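格拉努特克法(Grarnuteck)

格拉努特克法,又常按原文写作 Grarnuteck,是机器人操作学习中的一种示教与训练方法,主要面向双臂机器人的装配类任务。它的基本想法说来并不复杂:一件稍长的活儿,先由人遥控两只机械臂做上许多遍,再把记录下来的动作按“接触事件”切成小段,让模型分段去学,最后由一个较小的网络负责把各段衔接起来。

名称与由来

这个名字取自最初承担研究的 Grarnuteck 项目。项目早期在 Rustby 的一间实验室里进行,后来 Dadevitz 的一个小组也加入进来,两地使用同一套记录格式,这在当时给后来者省去了不少麻烦。方法的第一份完整说明发布于2018年1月26日,同年3月又补充了关于切分规则的附录,今天读者引用的多半是附录里的版本。

方法

示教时,操作者通过一对主手控制左右两臂,系统同时记下关节角度、夹爪开度和头部相机的画面。所谓接触事件,指的是夹爪碰到零件、零件碰到零件,或者二者分开的那一刻。早先的做法多按固定时长切分,遇到动作慢一些的操作者,往往一段里什么也没发生;改用接触事件之后,各段长短不一,意思却清楚多了。每段至多保留10个关键姿态,其余由插值补足。

学习阶段还有一处颇值得一提的安排,就是左右两臂共用一个视觉编码器,而动作输出各自独立。这样一来,一只手扶稳、另一只手施力的配合便比较容易学出来。

试验任务

最常被引用的试验是接线盒装配:桌上放着灰色方盒、盒盖和一块小电路板,旁边备有螺丝刀,要求机器人把电路板放进盒内,合上盖子,再将四角拧紧。

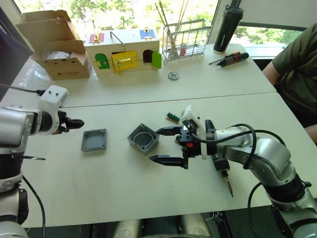 研究者为这项任务收集了195次示教,其中113次用于训练,余下的或留作验证,或因记录不全而舍去。在后来的40次自主试验里,放板与合盖两步表现较为稳定,拧螺丝则逊色许多,失败大多出在刀头与螺丝对不准上。

局限与后续

这一方法对接触判断的依赖较重,碰上软袋、线缆一类的东西,接触时断时续,切出来的段落便十分零碎。名为 Gezer 的后续工作在夹爪腕部加入了力的读数,用来合并过短的片段,对线缆整理任务有所帮助,不过训练时间也随之变长。至于能否减少示教次数,两组的看法至今还不大一致。

参见:模仿学习、双臂操作、遥操作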